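Ticket 257: Label printer skips every second label after stock change
Product: Plomby desk printer, driver 2.28
Reported by: Babita Vishwakarma, Tranetti Books
Status: Open, workaround in place

The printer feeds a blank after each printed label. It began when we moved from Fakuder rolls to Van Damme rolls. Same width on the box, but the gap between labels is slightly wider. We use them for shelf prices and stock codes on second-hand books.

Tried so far:
Power off, roll out, roll back in. No change.
Cleaned the gap sensor with a dry cloth. No change.
Put an old Fakuder roll back in. Prints correctly. 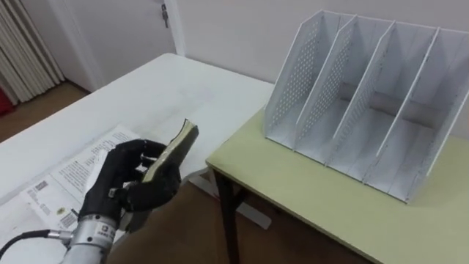 So the sensor works and the fault follows the roll. The driver still has the old label length saved, and the calibrate button on the front doesn't clear it – it feeds three labels and stops with the amber light on.

Reply from support: delete the saved label size in the driver, add a new one by hand, then calibrate with the lid shut.

Did that. Better, but not fixed. A batch of 244 came out with nearly 28 blanks, mostly towards the end of the roll.
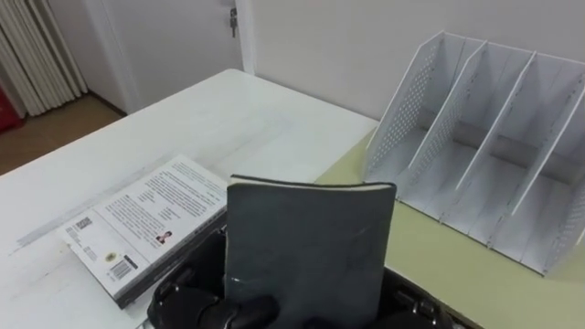 Page last changed: May 17, 2020

Support now thinks the roll holder is too loose for the smaller core. For the time being we print in short batches and turn the speed down to 2. No blanks at that speed yet. Replacement holder requested, no delivery date given. Please leave the ticket open until it has been fitted.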